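Grevdale Household Sorting Set: Data Card

Maintained by the Costigan Domestic Tasks Group. Revised in June.

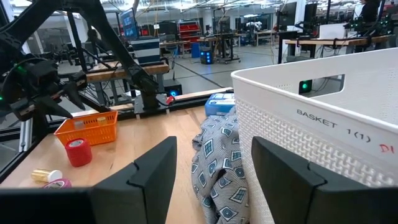 The Grevdale set covers the sorting of mixed household goods on a tabletop. Its subject is the ordinary problem of a surface on which clothing, first-aid supplies and small containers have been left together, and the work of returning each item to the place assigned to it. The set was assembled for groups studying how everyday objects are recognized, grouped and put away.

Contents

The set holds 200 sessions. Each session concerns one table and one arrangement of goods. Of these, 90 are designated for general use, 47 are reserved for evaluation, and the remainder are held back pending review of their annotations.

The inventory is divided into the following groups:

Textiles: patterned and plain garments, supplied crumpled or folded.
Tapes and bandages: rolls of tape in several colors, including red self-adhesive bandage tape and pink tape.
Small containers: clear containers, yellow-lidded containers, and cylindrical containers with caps.
Receptacles: white plastic laundry baskets, small orange mesh baskets, and blue plastic containers.

Sorting rules

Garments belong in the laundry basket. They may be placed without folding, provided that no part hangs over the rim at the end of the session.

Small containers belong in the orange mesh basket. Lids and caps are to remain on. A cylindrical container may be laid on its side or stood upright, and annotators should record either position as correct.

Tapes are recorded separately from the small containers, although both may share a receptacle. A roll standing on its edge and a roll lying flat receive the same class label, with the position entered in the notes field.

The blue container has no fixed contents. Its purpose is stated in the session sheet, and users should consult the sheet before treating its contents as misplaced.

Labels on receptacles

Laundry baskets carry a printed inventory name in capital letters and may also carry a handwritten code in red, such as D1. The printed name identifies the type of object. The handwritten code identifies the storage shelf at Grevdale and has no bearing on the sorting task. Earlier versions of this card did not make the distinction clear, and several users entered the shelf code as a class label. Records affected by this error were corrected by Tamsin Hinds.

Annotation

Annotation was carried out under the direction of Brahim El Sherbiny. Each object receives a class, a color and a state. For garments, the permitted states are folded, crumpled, draped and partly contained. The last of these applies when any portion of the fabric rests inside a receptacle and any portion remains outside.

Patterned garments are described by their main colors and the most prominent repeating figure. A gray-and-white garment with fine stripes and dark blue diamonds is therefore entered as "gray, white, diamond." Stripes are omitted when a larger figure is present.

Known limitations

Perforated basket walls allow objects behind them to show through. Annotators were instructed to label only objects on the table or in its receptacles, but 80 records contain at least one entry that does not meet this rule. A list accompanies the set.

Garments that hang past the front of the table are frequently seen only in part. Their size should not be inferred from the annotations.

Glass, cutlery and food are not represented.

Terms of use

The set may be used for research and teaching. Redistribution requires written permission from the group. Publications should cite the set by its full name and state which portion was used.

Corrections should be addressed to Glenys Hapeta, with the session number and the name of the object concerned. Requests for access to the evaluation portion are handled by Roscoe Lindqvist.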